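首页 | 关于我们 | 枕套与枕芯 | 布料小记 | 联系

关于 Flornar

阅读时间:9 分钟

大家好,我是 Flornar 的店主,也是打版的、拍照的、回邮件的,忙起来还负责打包。常有客人问我“你们到底是做什么的呀”,我每次都要讲好久,那就干脆写在这一页吧,想到哪儿说到哪儿,你就当是在店里跟我喝杯茶。

简单讲,我们做枕头和枕套,顺带做一点盖布、小毯子。没有床架,没有床垫,也没有香薰蜡烛(对,真的有人一直问蜡烛)。我从小就认枕头,出门住几天都要把自己的塞进箱子里,家里人笑了我很多年。后来在布料行上班,下班就拿零头布给朋友缝枕套,缝着缝着,朋友的朋友也来要,于是有了这家店。

店名是 Liviu Filip 起的。他是我最早的合伙人,管裁剪,手特别稳,一刀下去布边直得让人想鼓掌。我当时列了满满一张纸的名字,他看完全划掉,在最底下写了 Flornar。我问什么意思,他说没什么意思,好念。行吧!用到现在我也觉得挺好念的。

刚开张那会儿,店里就 2 张桌子,一张裁布,一张吃饭,赶货的时候两张都裁布,饭端在手里吃。第一批枕套我们做了 982 个,做完才发现拉链的颜色比布面深了一点点。我纠结了一个晚上,最后照实写在商品页上,低一点价卖。结果有好几位老客人就是那时候认识的,到今天还在问那款深色拉链什么时候再出(在想了在想了)。

枕芯这边归 Masanobu Kaneko 管。他对“软”这件事的要求,我到现在都没完全听懂。他会把枕头放在桌上,按一下,等一会儿,再按一下,然后说“这个不行”。我觉得明明很行啊!可是等他调完填充再让我试,又确实不一样,脖子知道。我们现在卖得最久的那款叫 Zakis,就是他反反复复改出来的:中间不会塌成一个坑,四个角圆圆的,侧着睡耳朵也不会硌。Radu 是后来出的,矮一些,给喜欢趴着睡的人。

颜色上我比较固执,来来去去就是奶油色、灰色,再加一点点燕麦色。不是没试过别的,有一年 11 月我们出过一款很亮的橘色,我自己兴奋得不得了,最后大半都送给亲戚了。奶油色配灰色我看不腻,随手一放就好看,沙发上、床尾、窗台边都行,叠得不整齐也不要紧。
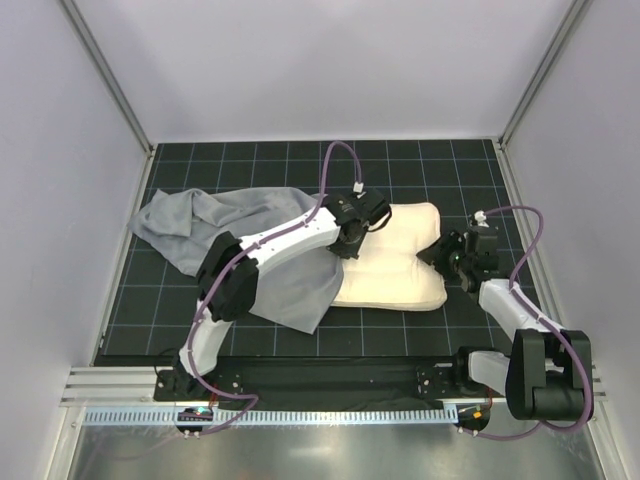 奶油色枕头和灰布,一半叠着一半摊着。

说到叠,我多讲两句,这是我最爱讲的话题。很多人买了枕头回去,会把盖布铺得平平整整,四边对齐,像酒店那样。当然可以!不过我自己更喜欢让布搭住枕头的一边,另一边随它堆出几道褶子。棉布起褶的样子每次都不同,我有时候早上进店,光是把布抖开再放下,就能玩上好一阵,Liviu 在旁边叹气。

面料我们挑得慢。样布寄来先洗,洗完晾干,再洗,再晾,然后我拿回家睡几晚。缩水缩得厉害的不要,起球的不要,摸着滑溜溜但是一翻身沙沙响的也不要。最后这一条是我自己加的,我睡觉很轻,听不得那个声音。缝线尽量选跟布面接近的颜色,稍微深一点我可以接受,经过那批拉链以后我对深浅看得比较开了。

店铺现在在 Flerton 街上,一楼是店面,后面是工作间。店面不大,进门右手边那一排架子上都是样品,请随便捏,随便抱,把脸埋进去也没问题,我们会换洗套子的。带小朋友来也欢迎,只是请帮忙看着点,别把架子最下面那层当蹦床(发生过,没受伤,枕头也没事,小朋友很开心)。

到今年春天,我们一共卖出了超过 4,000 个枕头。这个数字放在大厂那里大概是一上午的量,我算出来的时候却在椅子上坐了好一会儿。每一个都有一个人睡在上面,想想有点不可思议。有客人写信来,说搬家扔了好多东西,枕头留着;也有人写信来骂我,说太高了,睡得脖子疼。骂得对,那位客人后来换了 Radu,又写了一封信来,只有两个字:好了。我把它贴在裁布桌旁边的墙上。

再回答几个常被问到的事。

枕套可以机洗,翻过来,用凉水,别跟牛仔裤一起洗。枕芯要看款式,Zakis 可以整只洗,Radu 我建议只晒不洗,天气好的时候拍一拍,摊在通风的地方就行。灰色的盖布头几次会掉一点浮色,先单独洗。

尺寸可以订做,但是请给我们多一点时间。订做的枕套都是 Liviu 一个人裁,他不喜欢被催,我也不太敢催他。

旧枕套如果磨薄了,别急着丢,拿来店里,能补的我们补。补得不一定看不出来,我有时候故意用不同颜色的线,你要是不喜欢就先跟我讲。

批发我们暂时不做。民宿的朋友如果只要几套,可以写信来聊,告诉我房间是什么颜色、床有多宽,我很喜欢帮人配这个,常常一回就回很长,请见谅。

邮件基本上都是我回,慢的话多半是在赶裁片,或者在跟 Masanobu 争论一只枕头到底算不算软。过来之前发个信息也好,我会把水烧上。

本页更新于 2021年4月18日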